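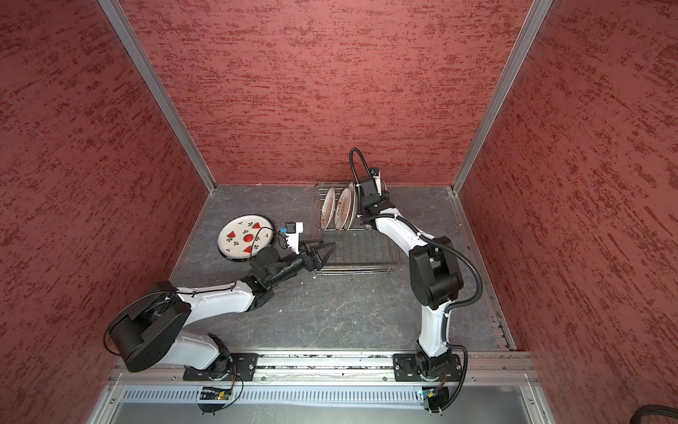
Robots do the dishes at Latorberg, up to a point

August 10, 2021

The old sorting hall in Latorberg opened its doors for an afternoon so that the public could watch two robot arms deal with a rack of plates. A total of 184 people signed the guest book, a respectable turnout for a household chore.

The hall belongs to Janssen, which builds small automated work cells and has spent the summer teaching one of them to handle tableware. The project goes by the name Prostik. Visitors were let in by the side entrance, handed a paper badge and a cookie, and led to a cell with brick-red walls and a gray, marble-look floor, the sort of color scheme last seen in a pizzeria. Two white arms stand side by side on a rail at the front, each ending in a black gripper, with a wire dish rack set out behind them.

The job is easy to explain, and several parents explained it to their teenagers with some emphasis. A plate lies flat. An arm picks it up, turns it on edge and slots it into the rack. Then the next one. The plates don't match, which the company says is the point, although it also spared somebody a trip to the store. The crowd's favorite was a round white one decorated with watermelon slices, and it drew a small cheer on its first trip to the rack.

Speed is not yet the selling point. Janssen gave 74 seconds as its best time for a plate, flat on the floor to standing in the rack, and on the day most attempts took longer. One arm spent a good while considering a plate from above, backed off, considered it again and was applauded anyway. A man near the front offered to show it how. He was thanked and asked to stay behind the tape.

According to the handout, the cell has put away 700 plates since testing began. The handout doesn't say how many it started with. Asked about breakages, the company's guide said the figure was "under review" and moved the group along to the coffee.

The real work, she said a little later, is in picking things up off a flat surface. A plate lying down gives a gripper very little to hold, and the rim has to be caught at the right angle before anything else can happen. Standing it up in the rack is the part everyone films, but the arms learned that first. Glasses come next - bowls have been put off twice.

There were 4 showings, the last of them running late after a cable had to be reseated. Those who stayed got a second cookie.

Prostik moves to the company's workshop in Hendislow at the end of August, where it will practice without an audience. Another open afternoon is planned once the bowls are sorted out. The coffee cups used by visitors were washed by hand.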